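Notes for the talk: "Staples, stitches and thread: binding your own little magazine"
Speaker: Noreen Bukhari
Marwat Zine Fair, side room, 4 p.m.

Start with the pile. Hold up the first Plislow, the one with the crooked spine, and pass it along the front row (ask for it back!). I love this ugly thing. I made it at a kitchen table when I was 16 and every page was upside down on one side, and people still wrote to me about it.

Who has folded a zine before? Hands up. Who has sewn one? Usually fewer. Great, you're in for a treat.

Folding first. Paper has a grain, and if you remember only one thing today please let it be this. Bend the sheet gently one way, then the other. One of them fights you. Fold along the easy direction and the crease comes out sharp, fold against it and you get that fuzzy cracked edge, which looks awful on dark covers. Pass out the two samples here, green and cream.

Bone folder or the back of a spoon, both fine. Efraín Ñahui uses a spoon and his folds are better than mine.

SLIDE: page order

Slow down on this one, it lost people last time. Eight pages, two sheets. Page 8 sits beside page 1. Page 2 sits beside page 7. Make the dummy out of scrap with everybody, number it in pencil, pull it apart. There's a lovely moment when the room goes "ohhh" and I don't want to rush past it.

Then creep. More sheets means the inside pages stick out farther. At 38 pages plus cover it really shows, so leave a wider outer margin in the middle of the book. Zubaida Durrani's comic is the one to show, where the trim ate half a speech balloon. She said I could!

(drink of water)

SLIDE: ways to hold it together

Pamphlet stitch: three holes, one thread, start in the middle and come back to the middle. Waxed linen if you can get it, dental floss if you can't. I did 400 copies of Plislow this way one November and I would do it again, with better movies on.

Staples: quick, cheap, tough enough for most of us. Open the stapler flat over cardboard, staple through the spine from outside, bend the legs down by hand. Two staples for a small book.

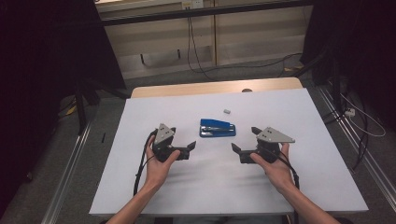
Plislow, issue 7, p. 12

An ordinary closed stapler like the blue one won't reach the spine of a big sheet in its normal position, so talk about long-arm ones too. Arsalan Jatoi has one and lends it out.

Trimming comes last. Sharp blade, metal ruler, several light passes. Never one heroic one.

Print runs, if there's time: start small. Faisal Memon printed 2000 of the first Nekano and was still giving them away as wrapping paper years later. Beautiful wrapping paper, though.

Questions, then everybody picks thread and a cover from the box by the door. Keep the needles on the magnet.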